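Teaching Ukau by Hand – Simulator Gallery, September 2024

Welcome, and thank you for stopping by! We spent much of August steering our two simulated arms by remote control, one slow reach at a time, and these are a few of the views we kept – all from the same session.

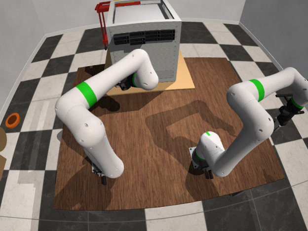
Both arms at the table, with the server cabinet on its board. 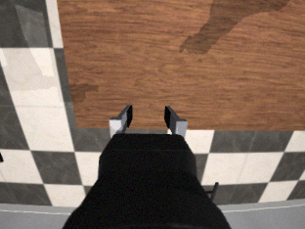 Fingers open over the checkered floor.
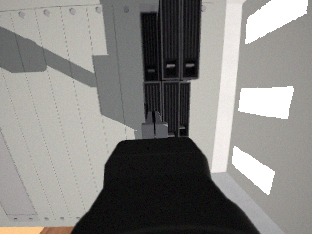

Close in on the ribbed black modules.

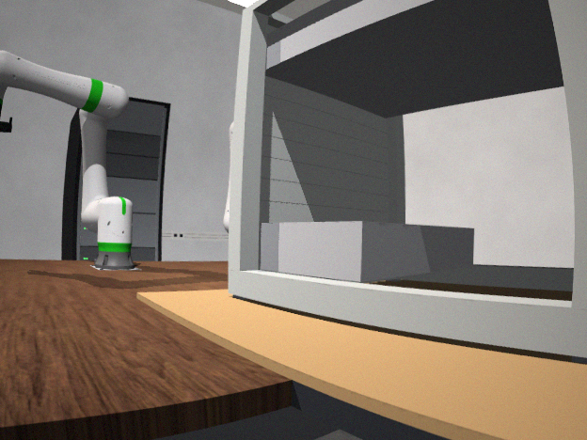 Over by the cabinet, from the side.

Teresa Madigan wrote to us that she needed 11 tries before her hands stopped rushing, and that going slower made her recordings much easier to learn from.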